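I'd been promising myself a nosy round the Clodholm lab for ages, so when Marichka Palamarchuk emailed to say they were doing a gripper day I booked the train before I'd finished my tea (838 was the room, up more stairs than I'd like!).

The idea was simple enough. Two grippers, the Draveck and the Somogyi, same arm, same jobs, and we all got to have a go. I started on the Draveck and was hopeless. It closes quicker than you expect, and the wrist camera view takes some getting used to – I kept coming in too far to one side and having to back off and try again. 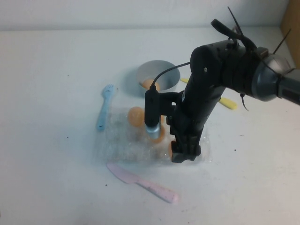 Egg station, with the gripper down at the front of the tray.

Eggs were my favourite by miles. Abdelkrim Saber ran that table and let me fiddle with the grip force for as long as I wanted, which was kind of him with a queue behind me. The Somogyi felt gentler and I'd pick it for anything breakable, but its fingers are slow to open and by my 7th go that was getting on my nerves. For cutlery I'd have the Draveck back, no question.

Lunch was soup and very good rolls. They're running it again in August with softer fingertips to try, and I've already put my name down.

Recent posts
Pristedness: a morning with the cable people
Two controllers, one desk
My first go at camera calibration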